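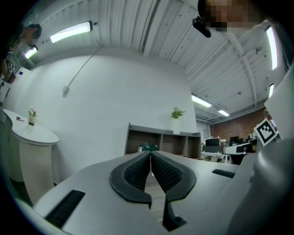 Corrugated metal ceiling with structural beams, all white.

Corrugated metal ceilings are ceilings made from sheet metal pressed into ridges. The ridges make a thin sheet stiff enough to span between beams without sagging. Used in workshops, barns, stores and, more recently, offices. Sometimes the sheet is the underside of the roof or floor deck itself, left exposed; sometimes a separate lining.

History

Started as a cheap option for farm and factory buildings. Later picked up by architects who wanted the extra height you get by leaving out the drop ceiling. The Ellgate depot, converted to offices by Perihan Özkan, kept its original deck over 2563 square meters of floor. Paint only, no panels.

Finish

White is the most common color, reflects light well. Bare galvanized also seen. Sheets at Ellgate were 800 mm wide, fixed along every beam. Older paint tends to flake at the seams first, so seams are usually scraped and primed before recoating.

Sound

The main complaint. Hard metal bounces noise back into the room, and rain can be loud if theres no insulation above. Fixes include perforated deck with mineral wool behind it, hanging baffles, or carpet. Tülin Karabulut's survey of the Kahraman building found that most complaints came from the desks farthest from the baffles.

Condensation

Warm indoor air meeting cold metal will drip. Insulation goes on top of the deck where posible, with a vapor barrier on the warm side.

See also

Roof deck
Drop ceiling
Standing seam roof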